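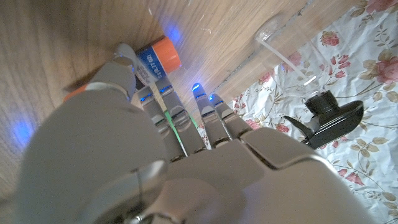
Stindik robot hand that would not let go is back at the table

2019-05-20 -- The tabletop robot at Stindik is handling glue sticks again, and the people who work with it could not be happier. The two-armed machine had been stopped since a fault in its right hand left one of the team with a pinched thumb and everyone else with a great deal of reading to do.

The cause has now been found, and it's a fascinating one. A connector in the wrist was losing contact for a fraction of a second whenever the arm bent a certain way. Each time that happened, the hand went on doing the last thing it had been told. If the last thing was "open," no harm was done. If it was "close," the fingers kept closing until the next good message got through, and on the day of the accident the next good message never came.

"It was holding on beautifully," said Nelli Pelkonen, whose thumb was between a finger and a glue stick at the time. "That's what we'd been asking it to do for weeks. I just wasn't supposed to be part of it."

Pelkonen had reached in to turn the stick so that its cap faced the other way. She had pressed pause first, as the lab's rules allowed. Pause stopped both arms. It did not cut power to the fingers, and the hand, waiting on a message, squeezed. A colleague hit the emergency stop and the fingers went slack. She had a sore thumb and a red mark, was checked at the clinic down the street, and was back at her desk the same afternoon.

What the robot was doing

The project, called Fillinness, is about small things on ordinary tables: craft supplies, bottles, cups, bits of plastic. One arm has a compact gripper and the other has a hand with a thumb and four fingers, and the two have to share the work. The really exciting part is passing an object from one side to the other, because both sides have to agree on who has it. People do that with a tiny tug and no thought at all. For a robot it's a wonderful, maddening problem, and the group had been getting very good at it before the fault turned up.

The glue stick is a favorite in the set. It rolls, it is slim enough to slip between two fingers, and its bright cap makes it easy to see which end is which. The group likes it on the wooden tabletop, and likes it even better close to the printed cloth, where all those roses give the vision software plenty to be confused by.

In all, the hand had made 3838 grasps since it was fitted in December. Oskari Ruotsalainen, who looks after the logs, went back through every one of them once the fault was reported. He found 71 where contact with the hand had dropped out, most of them far too short for anyone in the room to have noticed.

"Seventy-one chances to catch it, and the software filed every one as a slow reply," Ruotsalainen said. "The data was sitting there. I have never enjoyed a spreadsheet so much or been so annoyed by one."

The dropouts were not spread evenly. Nearly all came when the arm was stretched toward the middle of the table with the wrist turned in -- exactly the pose used for passing things across. On grasps close to the robot's own side, the fault hardly ever showed. That explains why the hand sailed through its acceptance tests, all of which were done with the arm tucked in.
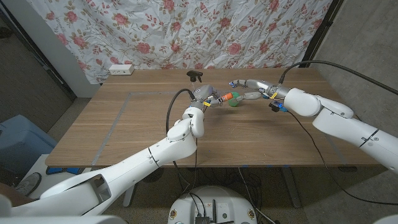 A cable with too little slack

With the pattern in hand, finding the bad part took one morning. Kauko Turunen, the technician who built up the arms, taped a meter to the connector and moved the wrist by hand through the passing pose. Contact dropped on the fourth try. He then clipped the cable a little farther up the arm, gave it a longer loop, and could not make it drop again.

The connector itself was worn, and two of its pins had spread. It had been tugged a little on every long reach, and over five months that adds up. The supplier, Rusnák, sent a replacement with a locking collar and has asked for the old one back so its own engineers can cut it open. Turunen is delighted by that and has asked for photos.

He has also moved the strain off the plug entirely. The cable is now clamped on both sides of the joint, and the clamps take the pull. Checking them has been added to the morning routine, along with wiping down the table and making sure the gray tape outline is still flat.

The new rules

Marjatta Ahonen, who is responsible for safety at the lab, is frank about the part of this that had nothing to do with a connector. The pause button was the wrong button for reaching in, she said, and the written instructions told people to use it.

"Nelli did what the sheet said. So we changed the sheet, and then we changed the button," Ahonen said.

Pause now cuts finger power as well as stopping the arms. Anything in the hand will drop, and the group has accepted that it will spend more time picking things up. If you need to put your own hand past the tape, you press the emergency stop, wait for the second person to say "clear," and only then reach in. No one works at the table alone while the arms are powered.

The hand has a new habit too, and it may be the best piece of work to come out of the whole business. If it hears nothing for 20 milliseconds, it stops closing and holds its fingers where they are. If the silence goes on, it relaxes them. Taha Bennani wrote the change, along with a watcher that runs separately from the main program and raises an alarm the first time contact is lost, however briefly.

Bennani said the hard part was deciding what "relaxed" ought to mean when the hand might be holding something over the edge of the table, or something breakable. The group talked it over at length and settled on letting go. A cracked cup can be replaced. They are looking at a gentler release for heavier items, and he has plenty of ideas about it -- ask him and you'll get a sketch.

Back to passing things across

Before the robot was cleared for work, the team ran it through 50 handovers in the stretched pose with the new connector in place, then pulled the plug on purpose during a second set to see what the fingers would do. Each time they stopped, and then they loosened. Ahonen stood by with the emergency stop for all of it and did not need to use it. Pelkonen set out the objects herself.

The new watcher did raise one alarm in the first set, which caused some alarm of its own. Ruotsalainen traced it to a clock setting on the logging computer. It has been corrected, and the run was repeated from the start.

Not everything is settled. The gripper on the other arm uses a different cable path and has never dropped out, but it shares the old habit of following its last order, and its update is still being written. Until that is ready, the gripper runs at reduced force and the group is leaving the heavier bottles off the list.

The team has put its notes on the fault, including the full table of dropouts, in a report that other labs can have for the asking. Brelel, which runs a similar hand on a packing bench, has already written back. Its technicians checked their own logs after reading a draft and found a short list of slow replies, with the wrist turned in every time. They have changed their cable clamps and are testing the stop rule this week.

Turunen will bring the worn connector, once Rusnák returns it, to the lab's next open afternoon. Visitors will be able to try the passing task from behind the safety line, using the pendant to choose what goes across. The glue stick is on the menu.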